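**Tatano publishes first chore results for its Saber arm**

PROLTIVSTEAD, August. Tatano today released results from the first round of household chore trials with Saber, its single-arm tabletop robot. The trials covered picking up, moving and setting down small items of the kind left on kitchen counters and shop service desks.

Saber attempted 692 pick-and-place tasks and completed 611 without human help. A task was counted as complete if the item was set down upright, where that applied, inside a marked zone and within the time limit. Dropped items, items set down outside the zone and operator stops were all logged as failures. Retries were not allowed.

Rigid items with flat sides gave the best results. Pump bottles and dispensers were harder. The head is often wider than the body, the spout sticks out to one side, and a grip taken too high can press the pump. Saber now looks for the lowest part of the item that will fit between its fingers and closes there. Soft goods, including dishcloths and paper bags, made up most of the failures.

Tatano does not claim that the system is ready for unattended work in homes. Clearing a counter still takes Saber some 3 times as long as a person. The arm does not wash, wipe or fold, and it cannot open a cupboard fitted with a child latch. Shop-floor use is closer, as shelf positions and stock are known in advance, but the company has set no sale date.

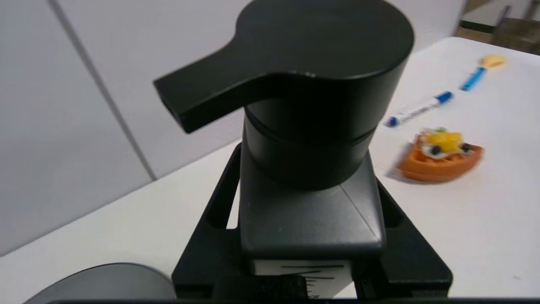
*Photo: Tatano. Free for editorial use with credit.*

A black soap dispenser with a flat pump head, held at its base, is typical of the upright items in the test set. Toy food, pens and utensils are also used as table items.

Round 2 will be run at the company's Dalotley site. It will add soft goods in larger numbers and tables that are rearranged between tasks. The task list and scoring rules will be available on request before testing begins.

**About Tatano**
Tatano develops robot arms and control software for light indoor work. Its main office is in Proltivstead.

**Press contact**
Tatano Press Office, Proltivstead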